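Questions and Answers About Floors, Cables and Small Tables
Idura Shared Workroom, second floor
Page kept by Ratih Harahap. Last changed June 8, 2025.

Many people write to us with the same questions before they come to work in the room, so I put the answers together on one page. If your question is missing, please write to the desk and I will add it.

Can I choose my table?
Yes. The tables are not fixed to the floor and you can take any one which is free. We have square tables on a pedestal, small oval tables, and white desks along the wall. The square ones are good for one person with a notebook. If you need to spread many papers, please take a desk.

Can I move a table to another place?
You can, but please lift it with a second person. A pedestal table looks light, but the weight is in the base, and when one person pulls it the base scratches the planks. We repaired the floor near the door last October and it cost more than we expected. Before lifting, look for cables under and behind the base.

How many sockets are there?
The wall sockets are only on two sides of the room, so we use power strips on the floor. Each person may use two places on a strip. When a strip is full, ask at the desk and we will give you another one. Please do not connect one strip into another strip. Teguh Ginting checks this every evening and he will unplug the second one, even if your laptop is charging from it.

May I bring my own power strip?
Yes, if it has a switch and the cable is not damaged. Show it at the desk the first time. We write your name on a paper tape and stick it on the bottom side, so it does not get mixed with ours. At this moment we have 19 strips that belong to the room, and also three which nobody has asked for since last year. If one of them is yours, please come and take it.

Where should the cable go?
Along the wall as far as possible, and then straight to your table by the shortest way. A cable should lie flat. A cable with a loop in it catches a shoe or the wheel of a chair very easily. If yours is too long, fold the extra length and close it with a cloth strap. The straps are in the drawer marked Raju, next to the spare keys. Please do not use sticky tape on the floor, it leaves a gray line that we can't wash away.
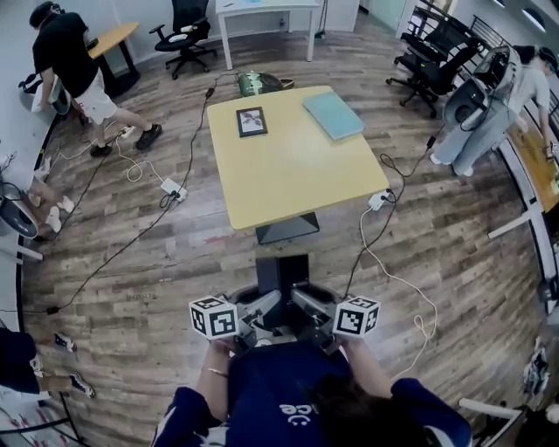 We do not ask you to hide all the cables. On a working day this is not possible, and everybody knows it. What we ask is that a person who walks from the door to the back wall can see where to put the feet. If you have to cross the walking way, tell the people who sit near you.

Can I roll my chair over a cable?
Please don't. The office chairs are heavier than they look and the wheels press the cable always in the same place. Lift the cable to the side first, or stand up and move the chair by hand. We had to throw away two long white cables because of this.

What can I leave on the table when I go for lunch?
Small things are fine: a notebook, a folder, a picture in a frame, a cup with a cover. Put them near the middle of the table, because people pass close and the corners are often touched by a bag or a sleeve. Computers and phones should go with you or into a locker. Locker 104 has a broken lock and should not be used for now.

Can I leave things overnight?
Only in the lockers or on the shelf by the entrance. In the evening all tabletops must be free, as they are wiped with a wet cloth. A thing that stays on a table goes to the shelf, and after 17 days it goes to the Flastard charity shop downstairs.

And the decorations?
Some tables have a small framed picture on them. They belong to the room. You may turn them or put them on another table while you work, but please do not lay heavy books on top.

Where do I put my bag?
On a hook or on the floor directly against the table leg, on the side where nobody walks. Do not put a bag on top of a power strip. A strip becomes warm when it is fully used, and it needs air. Bottles also should stay away from the strips. Under a desk by the wall is a good place for them, with the cap closed.

There is a cloth on my chair. Is the chair taken?
Maybe. People often put a scarf or a jacket on the seat when they leave for a short time. Wait a little or ask your neighbor. If it is still there after one hour, you can fold it, put it on the shelf and use the chair.

How do I clean the floor if I spill something?
First switch off the nearest strip, then pull out the plugs, and then dry the floor. Paper towels are by the sink. For the planks we use Skinditz floor soap, one small cap in half a bucket of water. Please do not pour water directly on the floor, it goes between the planks and they rise at the ends.

What should I do before leaving?
Unplug your own things only. Roll up your cables, push the chair under the table and bring the table back if you moved it. The floor plan hangs beside the light switch. If you are the last person in the room, call extension 1206 and Teguh will come to close the door.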